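Household Work and Its Surfaces
Session 4: The Table

Handout to be read before Monday's seminar. Tyson Petrenko will take the second group in the usual room; everyone else is with me.

Reading: Minttu Ojala's chapter on kitchen tables, and the short reply to it by Blair Guthrie. Read the reply second. It is better written than the chapter and you will be tempted to agree with it before you know what it is attacking.

1. Why a whole session on a table

Last year two students complained that this topic was thin. They may have been right, and I have cut it down. What remains is a simple question. When a manufacturer, a designer or a home economist tells you that a surface makes work easier, what exactly are they claiming, and has anyone checked?

Most of the sources you will read on domestic work treat the table as background. Sinks get measured, stoves get measured, steps between cupboard and stove get drawn on floor plans with bits of string. The table gets a sentence. Ojala thinks this is an oversight and that the table is where most household work is done: sorting, folding, peeling, writing lists, mending, paying bills. I think she is half right. She relies heavily on interviews in which people say where they do things, and people are poor witnesses to their own housework. Eero Riihimäki's diaries, which we looked at in Session 2, show a fair amount of folding done on beds and a surprising amount of letter-opening done standing up in the hall.

2. The cleared surface

Ojala's main claim is that work begins with clearing. Before anything can be sorted, there must be an area with nothing set down on it, and she calls this "the first tool". It is a good phrase. Treat it with suspicion. A phrase like that can do a lot of arguing on an author's behalf.

Her evidence is a set of household manuals, the earliest from 1902, all of which tell the reader to clear the table before starting. But manuals tell people to do things they are not doing. If every household cleared its table first, there would be no need to print the instruction. At best the manuals show that their authors liked a clear table. Guthrie makes this point well and then spoils it by suggesting that clutter is a kind of hidden order, for which he has no more evidence than she has for the opposite.

Try the following at home before the seminar. Clear a stretch of table and do a small sorting job on it, such as cutlery, post or odd socks. Do the same job another day without clearing first. Write down where your hands went and what got in the way. Please do not write down how you felt about it. We had a great deal of that last year.

3. Why white?

White tops are sold as clean, bright and easy to work on. These are separate claims and should be kept apart.

Clean: a white top shows crumbs of toast and hides spilt flour or salt. A dark one does the reverse. Neither is cleaner for being one colour or the other.

Bright: a pale surface sends back more light, certainly. Whether that helps depends on where the lamp is and where you are standing.
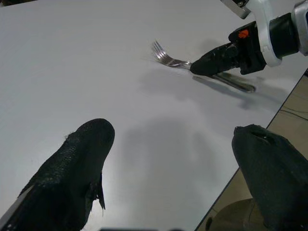

Shadow is the part the brochures leave out. Anything you hold over a table gets between the lamp and the work, and on a pale, plain top the result is easy to see. A shadow with a soft edge usually means a broad light, or several lights, or something held well clear of the surface. A hard edge suggests a small lamp or an object close to the top. Cooks and dressmakers learn to put the lamp on the side away from the working hand, and left-handed people in shared kitchens learn to put up with it.

Smooth finishes bring a second problem. Even a fairly matt top can throw back streaks of light at certain angles, and a thin pale object (a needle, a sliver of garlic, a receipt) can disappear among them. Ojala mentions this in a footnote and then goes back to praising smoothness for three pages. I would have liked it the other way round.

4. Two brochures compared

Copies are in the folder. Read the text before you look at the layout.

The Durix brochure promises a top that "works as hard as you do". Ask what work a top does. It stays level, it holds weight, it can be wiped. A door laid across trestles will do all of that if the door is flat. The brochure gives no height and no depth, though these decide whether your back aches by the evening.

The Lundden brochure is more sober and gives its measurements. It also claims that a plain surface "reduces searching". Possibly so. The test it describes was carried out by the firm on its own table, with no other table to compare, and the report does not say what people were looking for. I would not throw the claim out. I would not repeat it in an essay without saying where it came from, either.

Eyerusalem Mersha's study of the shared kitchen at Fulthorpe is a useful check on both. She watched, kept notes over several weeks and was careful about what she left out. Her residents fell out over the height of the table and over who had left things on it. Colour hardly came up.

5. Points for discussion

Is an empty table evidence of anything? It may be about to be used, or just finished with, or never used at all. Inventories and photographs of interiors are full of bare tables, and writers on domestic life read a great deal into them. Bring one case where you think the reading is fair and be ready to defend it.

Does it make sense to call a surface a tool? Guthrie says no, a tool is something you pick up. By that rule an anvil is not a tool, so he needs a better one.

Who wipes it? Neither author asks, and Mersha does.

6. Written work

One page, typed, on a single table you know well. Give its height, its depth and the position of the nearest lamp, measured with a tape. Say what is done there and how you know. If your only source is that somebody told you, say so. Pages that describe the table as the heart of the home will be handed back.

Hand it in at the start of the session. The tape measures in the departmental cupboard may be borrowed overnight, and the long one sticks, so check your reading twice.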